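Threads › Workshop stories › Pernlow arm

3 min read

Search posts, people, tags

26 September 2018

Okay, a few of you asked why the kitchen table project went quiet for a bit. Short version: the arm did something it shouldn't have, and I've been in the logs ever since. Long version is this thread, grab a cuppa.

Background for new people. Pernlow is the arm, Uvura is the control software I've been building on, and Custimley is our name for the set of tabletop jobs – pick up the bowl, move the mug, shift the pan over a bit, that sort of thing. Dull as dishwater and I love it.

We'd done 1,186 clean runs before this. No drops worth mentioning, no bumps. I was getting cocky, I'll admit it (I'd started drinking my coffee while it ran, with the stop button out of reach, and yes, I know).

So run 1,187. The arm comes down towards the table, fingers open, everything lovely. Then it just keeps coming. Didn't slow down at all. It pushed the fingertips into the tabletop, sat there humming, and then the wrist joint started to creep sideways under load. Horrible noise, like someone leaning on a stuck drawer.

I lunged for the stop and got it, but the log says I took a good few seconds, and that's the part that has bugged me the most. A few seconds is heaps of time if there's a hand in there.
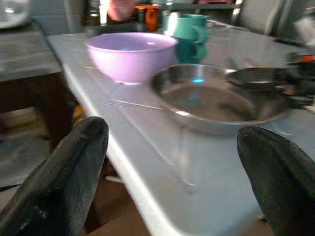 My first guess was the table height. I'd nudged the table that morning to get at a power point and figured I'd thrown the whole thing out. Measured it, and it was out by a hair. Nowhere near enough to do that.

Second guess was glare. The top is pretty shiny and the wrist camera has always been a bit funny about reflections. I spent an entire evening on this theory! Taped paper down, moved the lamp, ran it slowly at half height. It made no difference to the depth numbers at all, so that's one evening I won't get back.

What it came down to was the force limit. Uvura is meant to stop the arm when the wrist feels more than 30 newtons. I opened the config and the limit was there, right value, nice little comment beside it. But the last update had changed the name of the setting, and the old name was being skipped without so much as a warning. So there was no limit. There hadn't been one for weeks.

Which means a whole lot of those clean runs were clean because the arm never happened to touch anything hard. Felt a bit ill when I worked that one out.

Damage: scuffed fingers, one wrist bearing that now feels gritty when you turn it by hand, and a fair dent in my pride. Yuen (the shop, best parts counter in town) has the bearing on order and says October.

What's changed so far. Uvura now refuses to start if it sees a setting name it doesn't know. Every session begins with a press test onto a foam block at low speed, and if it doesn't stop by itself we don't run. And the stop button lives on a lanyard round the neck of whoever's at the table. Looks daft, don't care.

I also went back over the old logs for other skipped settings and found 34 lines where something got ignored on startup. Most were harmless, colours of status lights and the like. Two were speed caps. Those are fixed now too.

If you're on the same Uvura version, please go and check your force limit tonight. Don't read the file, push on the arm and see if it stops. Mine read perfectly fine in the file.

Will post again once the bearing's in and I've redone the press tests. Replies are open if you've had the same thing happen – I'd really like to know what your log looked like.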